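Thread on moving out of a rental after six years. I did this in April and kept notes, so I'm posting them in case they help somebody.

1/ Start with the lease. Mine ran 27 pages and the part about cleaning was on the second to last one. It listed the oven, the window tracks and the inside of the mailbox. I would not have thought of the mailbox.

2/ Folding clothes took me longer than packing the kitchen.

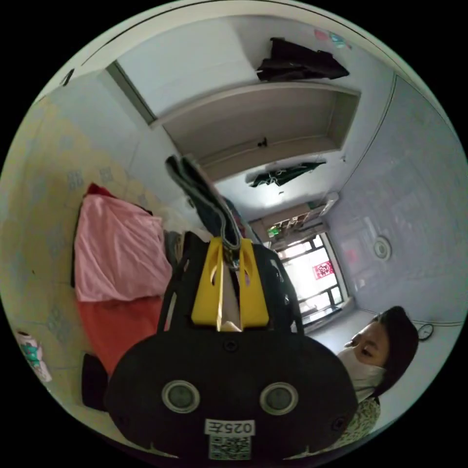
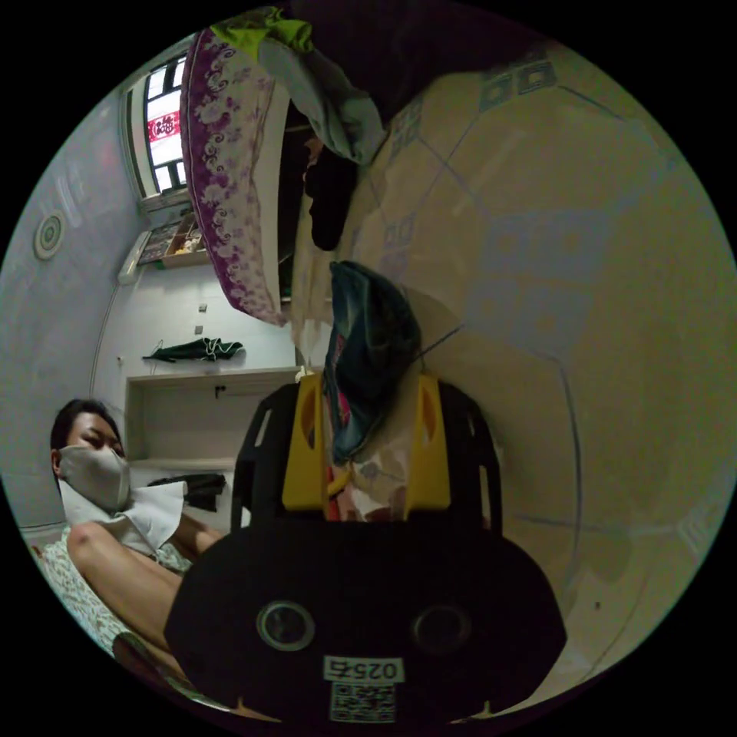
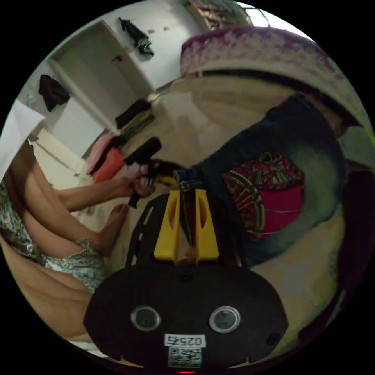

3/ Utilities. Call the electric company first. Mine wanted ten business days to close the account. Water was done online in a few minutes. Internet was the worst of the three and I had to mail the modem back myself. Keep the receipt from the post office.

4/ I got quotes from two movers. Flullow wanted $574 for a truck and two people, four hours. Horstead charged less per hour but added a fee for stairs, and I was on the third floor. I went with Flullow. They showed up on time and scratched one bookcase.

5/ Boxes. I bought 20 medium ones and ran out. Liquor stores will give you theirs if you go in the morning. Those are the right size for books. Don't put books in a large box, you won't get it off the floor.

6/ Write the room on the side of the box and also on the top. Once they're stacked you can only read the sides. I wrote on the tops only and spent my first evening in Tivholm looking for a can opener.

7/ Change of address: post office, bank, car insurance, employer, voter registration, pharmacy. I forgot the pharmacy. My refill was sent to the Srithong Street branch near the old place and I drove 40 minutes each way to get it.

8/ Deposit. Take your own photos of every room after it's empty, including the inside of the fridge and under the sinks. Email them to the landlord the same day so there's a date on them.

9/ The landlord held back $221. The itemized list said carpet and blinds. The blinds were bent when I moved in and it was on my move-in sheet, so I sent him a scan of that. He paid back the blinds part and kept the carpet part. The carpet was fair. I had a plant leak on it for most of a winter.

10/ Things I gave away and had to buy again: dish rack, shower curtain rod, extension cord.

11/ Things I moved and should have given away: a printer that doesn't print, most of the mugs, a floor lamp with no shade.

12/ Somebody asked about renter's insurance. You can transfer the policy, you don't need to start a new one. Mine went up four dollars a month because of the new zip code.

13/ Still haven't gotten the final water bill. Will add it here when it comes.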